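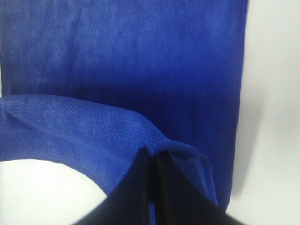

Zisto 80 Drying Cabinet

Vented floor-standing cabinet for towels, cloths and flat textiles
Sold by Lostano Laundry Equipment
Page revised Thu 10 October

Overview | Specifications | Installation | Operation | Care | Parts | Shipping and returns

Overview

The Zisto 80 is an upright cabinet that dries hanging textiles with a stream of warm air. There is no drum. Items hang still for the whole cycle, so the pile is not crushed, edges do not roll and lint loss is low. It is meant for small laundries, salons, car detailing shops, kennels and clinics that wash many cloths of one type and want them back in use the same day.

Air enters through a grille at the base, passes a coarse filter and the heater, and is pushed up through two slotted ducts in the side walls. Damp air leaves through a port in the top panel and must be ducted outdoors. An exhaust humidity sensor ends the cycle in Auto mode. In Timed mode the sensor is ignored.

The cabinet replaces the Zisto 60-series model with the dial timer. Rails and door seals from that model do not fit. The base filter is the same part.

What is in the box

Cabinet, assembled, door hung on the right
Three hanging rails, fitted
Exhaust collar with gasket
Base filter, fitted
Drip tray
Leveling feet, four
Wall bracket with screws for wood studs
Installation sheet and operating manual

Duct, duct clamps and a wall vent are not included. Masonry anchors are not included.

Specifications

Type: vented, electric
Maximum air temperature: 68 °C
Low setting: 30 °C
Rated load, spun: 20 lb
Rails: three, adjustable height, removable
Interior finish: powder-coated steel
Door: single leaf, reversible
Door seal: silicone, push-in
Control: push buttons with segment display
Modes: Auto, Timed, Air Only
Supply: dedicated circuit, hard-wired
Exhaust: top, vertical
Reversing the fan direction: not supported
Use: indoor only, dry rooms

The rated load is the weight of the items after the final spin, including the water still in them. A load that has been wrung out by hand will usually hold far more water than a spun load of the same size and will run long in Auto mode.

The temperature figures are for air at the side ducts, measured with the cabinet empty. Air at the middle of a full load is cooler for most of the cycle and rises toward the set value as the load dries.

Choosing a setting

Cotton terry, huck and flat cotton: High. These fabrics tolerate the full temperature. Hang heavy bath towels on every second rail position so that the faces do not touch.

Microfiber: Low or Air Only. Polyester and polyamide blends can lose absorbency when the fiber ends soften, and the damage is permanent. Check the label of the cloth. If the label and this page disagree, follow the label. Microfiber gives up water quickly and a full load on Low is often finished well before a half load of terry on High.

Linen: High, taken out slightly damp if it will be pressed.

Wool and felt: Air Only.

Waterproof covers and coated aprons: Low, coated face toward the duct. Do not use High with any coated fabric.

Foam, rubber-backed mats and anything holding solvent, fuel, wax or cooking oil must not be placed in the cabinet at any setting. Cloths used with these products can heat up on their own after drying, including after a normal wash. Detailing shops should keep a separate lidded metal container for such cloths and dry them outdoors, spread flat.

Installation

Installation must be done by a licensed electrician. The supply cable enters at the rear, low on the left side as seen from the front. A lockable disconnect is required within sight of the cabinet.

1. Remove the transit screws from the base. There are two. The fan will not start while either one is in place, and the display will show F2.

2. Set the cabinet on a level floor that can carry the weight of the unit and a full wet load. Adjust the feet until the door stays where it is left when half open.

3. Fix the wall bracket to a stud or to masonry and hook the cabinet to it. The bracket is required. With the door open and all rails loaded toward the front, the cabinet can tip.

4. Fit the exhaust collar with the gasket underneath. Connect rigid metal duct. A short length of semi-rigid metal duct may be used at the collar to take up misalignment. Plastic or foil flexible duct must not be used.

5. Keep the duct run as short as the room allows, with no more than two elbows. The wall vent must have a backdraft damper and no screen. Screens collect lint and are the most common cause of long cycles in the first year.

6. Leave the base grille clear on all sides. Do not stand the cabinet on carpet or on a raised mat.

7. Provide make-up air. A closed utility room without a louvered door will starve the fan.

The cabinet must not share a duct with a tumble dryer, a range hood or a bathroom fan.

Operation

Hang the load before switching on. Spread each item to its full width where there is room, and leave a gap between neighbors. Long items may reach the floor of the cabinet but must not cover the drip tray. Fold long towels once over the rail, with the two halves uneven in length, so that the lower hems do not lie against each other.

Close the door until the latch clicks. Select the mode, then the temperature, then press Start. The last used settings are kept when the power is off.

Auto mode runs until the exhaust humidity has stayed below the cutoff for five minutes. The heater then stops and the fan runs alone to cool the load. The display shows "Cool" during this stage. The door can be opened at any point, which pauses both the fan and the heater.

Timed mode can be set in steps of 20 minutes. It is the better choice for very small loads. Three or four thin cloths do not release enough moisture to give the sensor a useful reading, and Auto may end early.

Air Only runs the fan with the heater locked out. Drying time then depends on the room. In a damp basement in December it can be long enough to leave an odor in thick terry.

Typical times

A full load of spun cotton terry on High takes nearly 80 minutes in a room at normal indoor temperature. A full load of microfiber on Low takes less. Times given here are from the bench at the Fornodberg works with a straight duct, and should be read as a guide for planning. A long duct, a slow spin or a cold room will add to them.

Care

Base filter: slide out, vacuum the outer face, refit. Weekly in normal use, daily in kennels and salons. The filter may be rinsed in cool water and must be fully dry before it goes back.

Drip tray: empty and wipe after any load that was not spun.

Interior: wipe with a damp cloth and mild detergent. No chlorine cleaners on the rails, and no abrasive pads on the coating.

Humidity sensor: located behind the small round cap at the top of the interior. Brush it lightly twice a year. Fabric softener leaves a film on the sensor, and sites that use softener should check it every month. Softener is also unsuitable for microfiber for the same reason, as the film fills the gaps between the fibers.

Door seal: inspect the corners. A seal that has come out of its groove can be pushed back by hand, starting at the hinge side.

Exhaust duct: open and clean once a year.

Display codes

F1: base filter missing or blocked
F2: fan not turning
F3: temperature sensor fault
F4: humidity sensor out of range; Timed mode still available
F5: overheat cutout has tripped

After F5, let the cabinet cool, clean the filter and check the duct. The cutout is reset with the red button behind the base grille. If it trips again, take the cabinet out of service.

Spare parts and accessories

Base filter, single or pack of five
Hanging rail
Clip bar with sliding clips, for cloths too small to fold over a rail
Door seal, cut to length
Exhaust collar and gasket
Humidity sensor with cap
Replacement drip tray

Molefe clip bars from the older wall racks fit the rail brackets if the end caps are removed. They are uncoated and will mark light fabrics if left wet.

Heater elements and fan motors are supplied to service agents only.

Shipping and returns

The cabinet ships upright on a pallet by freight carrier. Delivery is to the curb unless inside delivery is ordered. Check the tilt label on the carton before signing. If it has changed color, write this on the delivery receipt and accept the goods.

Unused cabinets may be returned within 30 days in the original carton. A cabinet that has been wired is treated as used. Filters, seals and sensors are returnable only if the bag is sealed.

Orders for spare parts should state the serial number, found on the plate inside the door at the hinge side.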